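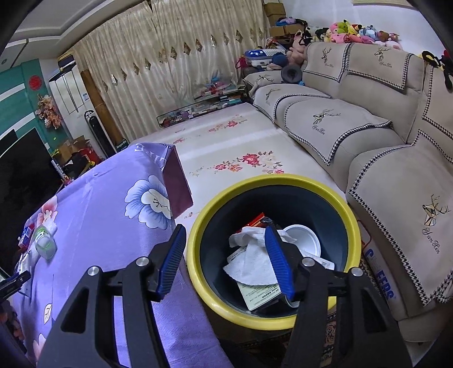 *A yellow-rimmed trash can with a tissue and a red and gold wrapper inside.*

She had been home from the mountains for a week when we sat down over coffee, and she was still talking about the bus. "Seven hours," she said, laughing, "and I would get on it again tomorrow if you handed me a ticket." The bus in question runs up from the coast to Brellavdale, a village I had never heard of until she started sending me messages from it in March, each one longer than the last (and I loved every one of them!).

She hadn't planned to stay. The idea was to spend one night, walk over the pass to Flekov, and be back by the sea before the weekend crowds. Then the snow came down on the pass and the woman who ran the guesthouse told her to unpack. "She didn't ask me, she just took my boots and put them by the stove," she said. "I was so tired that I could have cried."

I wanted to know what a person does all day in a village of 347 people with the road closed. She eats, mostly. There was bean soup at noon, cheese pie at four, and a plum brandy the locals call Meto, which she was warned about and drank anyway. In between she walked up to the old chapel, at 1,603 meters, and sat on the wall with her gloves on. "You hear the river the whole way up, and then you turn the corner by the chapel and it stops," she said. "I went up there every morning."

We got to talking about money, as travelers always do. Her room cost 1,000 a night in the local currency, breakfast included, and she says to bring cash, as the only bank machine is down in Chornovol and it was out of order both times she passed through. She'd also pack better socks, and a phrase book with a real section on food.

When the pass opened she walked to Flekov after all, with a pie wrapped in a dish towel in her bag. The towel is still in her kitchen. "I have to take it back," she told me, pouring us both another cup. "I'm thinking of September, when the plums are in."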